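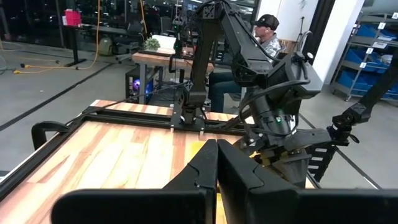
4.2 What changed for the people at the bench

I should say up front that I worked at Favcombe for most of this study, so I'm not a neutral party here (Panya Thongsuk did the coding of the interviews for exactly that reason, and she disagreed with me more than once). We spoke with 12 people on the Rendska line, eight of them twice – once in January, before the arms took over the sorting, and again after the line had handled its first 3000 trays.

Going in, I was sure we'd hear mostly about job losses. We did hear some of that, but what people really wanted to talk about was sitting down! Before the change, a sorter was on their feet for a full shift and talked to whoever stood beside them. Now a good part of the day goes by in a chair near the arms (the kind of arrangement in Figure 3), waiting for something to need a hand. One sorter told us her knees had never been better and her afternoons had never been longer. Another had started bringing a crossword, then felt guilty and put it away whenever the supervisor came through.

The second thing that came up, over and over, was who gets to stop the arms. Under the Poulain rules anyone on shift could press stop, but a stop of more than 60 seconds went into the log with a name beside it. You can guess what happened. People waited, and hoped the jam would clear by itself, and sometimes it did. When the names came out of the log, the newer workers told us they felt much easier about stepping in, though the older ones said they'd never paid it any attention (Panya has her doubts about that, and so do I).

Pay is the messy part. Minding the arms was treated as the same grade as sorting, even though it came with training and a lot more blame when things went wrong. We raised this with the managers and were told it was under review, and it still was when we finished writing.

Figure 3. Sitting near the arms.

We come back to the grading question in Section 5, next to the results from Flonon, where the minders were put on a separate grade from the first day.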